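Blog > Household > Things I Keep Meaning to Finish

Search this blog Type and press enter

Last updated Monday, August 21, 2023

The Sourdough Is Fine, Thanks for Asking

My sister gave me a jar of sourdough starter in December, with a ribbon around the lid and a name already on it. The name is Dalisay. I was told this the way you're told the name of someone's new baby, and I understood that remarks were not welcome.

I had not asked for a starter. I had asked for socks. But I am a grown man with a kitchen scale and a fear of being thought ungrateful, so I fed Dalisay 50 grams of flour and went to bed, and in the morning she had climbed out of the jar and was on her way to the toaster.

People who bake will tell you it's all very relaxing. They tell you this while checking their phones to see whether it's time to fold. My first loaf took 2 days and could have been used to chock the wheels of a truck. My second was better on the outside. Inside it had a single cavern running the whole length, big enough to keep a flute in, and a wet strip along the bottom that my wife called "the mud." We ate around the mud. We had it with soup.

I bought a book. The book wanted me to buy a basket, a blade, a lid for the basket and a special flour from a mill called Skastska, which will ship to my part of Ohio for slightly more than the cost of the flour. I bought the flour. It's gray and smells like a barn in a good way. The loaf it made was also gray and also smelled like a barn, and I've gone back to the store brand.

What I did not expect was the waste. Every feeding, you throw half of her out, and the first few times I stood over the trash can feeling like a villain. So then you look up what to do with the discard, and the answer is pancakes. It's also crackers, waffles and a kind of flat thing with scallions, but mostly it's pancakes. We had pancakes on a work night. We had pancakes the evening my in-laws came, and my father-in-law asked whether everything was all right with money.

Vacation was the next problem. You can put a starter in the fridge for a week and she'll sulk but live. My sister, however, wanted her fed. We left the jar with the neighbors, along with a page of instructions that began as three lines and ended up laminated. They texted us a photo every morning. I have more pictures of that jar than I have of my own college graduation.

Somewhere in late spring the bread got good. I'd love to say I learned something, but all I did was move the bowl from the counter by the window to the top of the fridge. It's warmer up there. Eight chapters in that book on hydration and not one on the top of the fridge.

So there's a loaf most Saturdays now, and it has a crust you can hear, and I'm insufferable about it. I took one to a potluck and stood near it. A woman said it was nice and asked where I'd gotten it, and I was pleased for the rest of the weekend.

I still don't have any socks.

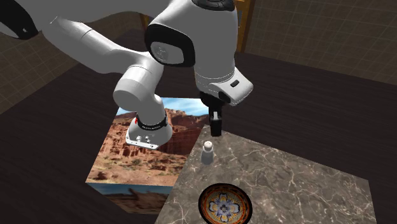 Gerardo Tolentino: Top of the fridge works until July, then it gets too hot up there and the whole batch goes to soup by lunchtime. I move mine down to the basement steps for the summer. Also, try the crackers again but roll them thinner than you think, with a lot of salt. We haven't had to make pancakes in months.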